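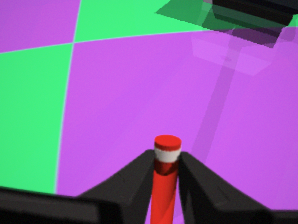

The packing bench at Gritberg and what a gripper would change there

Project report by Saskia Costigan and Elisa Sanna
Supervisor: Ubaldo Pagano
Handed in Wednesday, September 10, 2025

Why we chose this bench

Gritberg is a small firm in Lostholm that fills and packs tubes of marking wax for timber yards and sawmills. Their best seller is a stout tube called Grasso, and if you have ever walked past a stack of planks with a waxy number on the end you have very likely seen some of it. Elisa worked there for a summer before starting the course, so when we were told to find a real workplace for our automation project it took us hardly any time to agree (the email went off that same evening, with far too many thank-yous in it).

The firm was already thinking about buying a small arm for the end of the filling line. The arm they had in mind is made by a supplier called Larik, and it would do one job: pick up a filled tube, hold it upright and set it into the carton. We were asked if we could try the job out in simulation before any money was spent. We said yes, and then we asked if we could also spend time with the people who do the job now, as our course wants us to look at the working day as well as the machine. Gritberg were very kind about this and let us come and go more or less as we pleased, which meant a good many cups of tea and a lot of standing in the wrong place.

How the job is done by hand

A carton holds 4 rows of tubes. The tubes come off the filler onto a tray, caps up, and the packer lifts them across by hand. It sounds like nothing at all when you write it down. When you watch Cosimo Tedesco do it you begin to notice how much is going on. He takes each tube just under the cap, gives it a small turn between finger and thumb, and has usually decided whether it is any good before it has left the tray. A tube that is short on wax feels light. A cap that has gone on crooked catches on the side of the thumb. He also talks the whole time, mostly about his allotment, and does not seem to look at the tubes very much.

On a full day the bench packs 1000 tubes. There are 2 people on it in the mornings and one in the afternoons, when the other goes over to labels. Gerardo Gentile, who runs the floor, told us that the afternoons are the part that worries him. People get sore wrists, they ask to be moved, and the person who stays behind has nobody to chat with over the noise of the filler.

We wrote all of this in our notebooks long before we opened the simulation, and we are glad we did it in that order. Several of the questions we later asked of the model came from Cosimo's hands.

What we built

Our model is a simple one and we would like to be plain about that. The tube is a red cylinder with a white band just under its top. We added the band so that we had a mark to aim for, at the height where Cosimo puts his finger and thumb. The gripper has two black fingers shaped like wedges, which come in from the left and right and take hold of the cylinder between them. The ground is a big checked pattern in magenta and green. We got rather fond of it, although Gerardo said it gave him a headache.

The checks were useful to us as well as loud. With a plain ground it is hard to tell how far the camera has swung or whether the cylinder has moved a little, and with the squares behind it you can see a shift straight away. If anybody on next year's course is setting up something like this, please do give yourself a pattern of some sort. We lost a whole afternoon to a grey floor before we changed it.

Each run went through the same steps:

Put the cylinder down somewhere on the part of the ground that stands in for the tray.
Bring the open gripper down with a finger on either side.
Close at the height of the band.
Lift, carry across, lower and let go.
Note where the cylinder ended up and whether it was still upright.

We changed one thing at a time, beginning with the height of the grip and then moving on to how fast the fingers closed. We tried 3 closing speeds, which we called gentle, middling and brisk. Elisa wanted better names and was outvoted by the supervisor.

What we found in the simulation

Gripping near the band worked well at the gentle speed and the middling one. At the brisk speed the cylinder was more likely to be nudged before the second finger arrived, and then it leaned, and once it leaned it went into the carton badly or not at all. Gripping lower down made the lean worse, which fits with what Cosimo does and with what he told us when we asked. He said he had never thought about why he holds them up there, he had just been shown it that way by the person before him.

We were pleased with that, and perhaps a bit carried away. It is only fair to set down what our model leaves out. Our cylinder is stiff and a real tube gives slightly when you squeeze it. Our cylinder has no cap that can sit crooked. Every one of ours weighs the same, so there are no light ones to find. Nothing on our ground is ever smeared with wax, and at Gritberg most things are by the end of the week, including (on our second visit) Saskia's sleeve.

So we can say that the movement itself looks quite possible for an arm of this kind, and that the middling speed would be the sensible place to begin. We can't say how many good tubes it would pack in a day, and we told Gerardo so, even though he asked us very nicely more than once.

What it would change for the people

This is the part we found hardest to write, and we have gone back and forth over it a good deal.

The lifting and setting down would go to the arm. The feeling for light tubes and crooked caps would have to go somewhere too, and in the plan as we first saw it there was no place for it. The arm would close on a half-filled tube just as happily as on a full one and put it neatly in the carton. When we mentioned this over lunch there was a bit of a silence, and then Cosimo said that he throws out a few every morning and had never written it down anywhere, as no one had ever asked him to. It had simply been part of packing.

After that lunch Gerardo started a tally sheet on the bench, with one column for light tubes and one for caps. It is a sheet of paper on a clipboard with a pencil on a string, and we think it may turn out to be more use to the firm than our model, which we say quite cheerfully.

The packers themselves had mixed feelings. Cosimo would be happy to lose the afternoons on his own and sorry to lose the mornings, when the two of them work across from each other. He also wondered, quite reasonably, what he would be called if he was no longer a packer. The plan is for him to look after the arm, refill the tray and check tubes before they reach it. That is a real job with more variety in it, but it comes with a new kind of worry: when the arm stops, everybody will look at him. He asked us who would teach him to put it right, and whether the teaching would be in working hours. We passed both questions on to Gerardo and they are now in the firm's own notes, with a yes against the second.

We also asked about pay. Gerardo said it would stay the same to begin with and be looked at again in October, once everyone had seen what the new work was like. We have no opinion to offer on what the figure should be, though we do feel that minding a machine and judging the tubes is at least as skilled as what went before, and we said as much.

What we suggested to Gritberg

Keep a person at the tray, ahead of the arm, and give that person time to handle every tube.

Use the arm in the afternoons first, when the bench is at its loneliest and the wrists are at their sorest, and leave the mornings as they are until everyone has got used to it.

Start at the middling speed and let the packers decide when to try a faster one.

Put the stop button where both a tall and a short person can reach it without leaning over the tray. (Elisa is the short person here and feels strongly about this.)

Carry on with the tally sheet whatever is decided about the arm.

Ask Larik for softer finger pads and try them on real tubes, warm from the filler as well as cold from the shelf.

What we would do differently

We would ask for a box of spoiled tubes on the first day. We only thought of it near the end, and by then they had been melted down. Even a handful would have let us put some light ones and some crooked ones into the model, and that is where the interesting trouble is.

We would also invite the packers to see the simulation earlier. When we finally brought the laptop in, Cosimo watched a few runs with his arms folded and then pointed out that our gripper always came to the tube from the same side. He works from the near edge of the tray and goes round to the far one, so that he never has to reach over tubes that are still standing. We had been letting the gripper pick them in any order we liked. Changing this took Saskia an evening and the knocked-over cylinders nearly disappeared from our notes.

Thanks

Our warm thanks go to everyone at Gritberg for their patience, to Gerardo Gentile for reading a draft and correcting our spelling of several machine parts, and to Ubaldo Pagano, who kept asking us what happens to the tubes that go wrong until we had something to tell him. Thank you most of all to Cosimo Tedesco, for letting two students stare at his hands for days on end and for the courgettes.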